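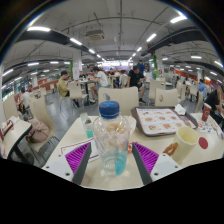 Table clearing in the dining hall, with a clear bottle between the two gripper fingers.

June 5, 2023
Minutes taken by Kirsty Maihi
3 min read

Table Clearing Group, Flurkoddale dining hall

Present: floor team (both shifts), kitchen, dish room, Andmont site office, two people from Tritska.
Apologies: night cleaning.

1. Minutes of the May meeting
Agreed, with one change. The trolley route goes behind the columns, not between the tables. Kirsty to correct the copy on the staff board.

2. How the clearing work is going
Really good news to start with! Floor team logged 218 trays taken back in the best lunch service so far, against a target of 221, and everyone in the room was pleased with that — three short is nothing for a service where the dish room belt stopped twice. Bottles are now the easiest thing on the table for the gripper. Paper cups are better than in May but still get squeezed if they are picked up too low. Loose napkins and sauce packets remain a job for people, and the floor team said they would sooner keep it that way for now than slow the whole table down.

Tritska asked for more bottles with the caps off, as nearly everything so far has been done with caps on. Floor team happy to set some aside.

3. What it changes on shift
Long and lively item, so only the main points.
- The evening shift said their wrists and shoulders feel the difference already. Stacked trays were always the worst part of the job and they are glad to hand that over.
- More time is going to diners: finding high chairs, wiping spills quickly, helping people who can't carry a tray. Two of the team said this was the part of the work they liked best anyway.
- Worry from the lunch shift about hours. The site office confirmed that nobody's hours go down this year and will put it in writing. The shift asked for the letter before the next stage starts, and this was agreed.
- New starters should still learn to clear a table by hand in their first week. Agreed by all.

4. Training
The first group finished with Karamanlidis and spoke very warmly of it. It is 20 minutes at a table and then straight into a quiet service, with someone beside you. Dish room staff would love to be included — they see what comes back badly sorted and have plenty of ideas. Kirsty to add them to the list.

5. Diners
Children ask lots of questions, and the team enjoys answering them. Some diners still start tidying up when they see us coming. Please tell them there is no rush and let them finish their meal. Never clear beside someone who is still eating unless they ask.

6. Money
The site office has set aside 2000 for spare finger pads and a second charging shelf. Kitchen asked that the shelf stay out of the dry store. Agreed, location to be settled.

7. Any other business
Bins by the windows fill up too early at lunch. Extra emptying to be tried.
Kitchen thanked the floor team for keeping liquids out of the tray stacks.

Actions
Kirsty: May minutes, training list.
Site office: letter on hours, shelf location.
Floor team: bottles without caps, bin emptying.
Tritska: try a higher grip on paper cups.

Related items
Minutes of the May meeting
Training list for the floor team
Sorting guide for the dish room
Staff questions about shifts and hours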